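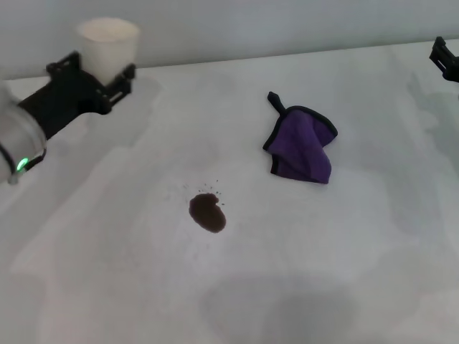
Tuesday, after morning tea. L. Adomaitis

Spill trial on the white bench top, same brown liquid as in January. I write it down now, before I forget the small things.

Cloth: purple microfibre from the Vollness pack, the one with black edging and hanging loop. I prefer this colour to the pale grey ones, because on grey I can not judge how much brown it has taken up. Washed 3 times since we opened the pack, no softener. Please keep it so, softener spoils the absorbing.

Cup: plain white paper. Strickland asked if we can change to ceramic. My answer is not yet, the old results are all with paper.

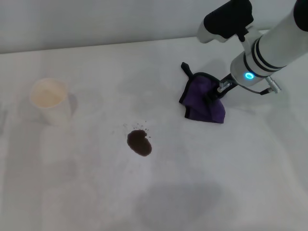 Puddle near the centre of the table, with fine splashes on its upper side. Cup at left.

The droplets are my main worry. A person wipes the big puddle and is satisfied, and the little specks dry to a sticky colour which must be rubbed twice. For next run I would like to pour from lower, and to note the splashes separate from the puddle.

The bench top also has grey patches which are not from today. Do not score them as stain. I will try the Gadine cleaner on one corner first.

To do: order 8 more cloths, label the wash bag, ask Nadusitz for the key to cupboard 4.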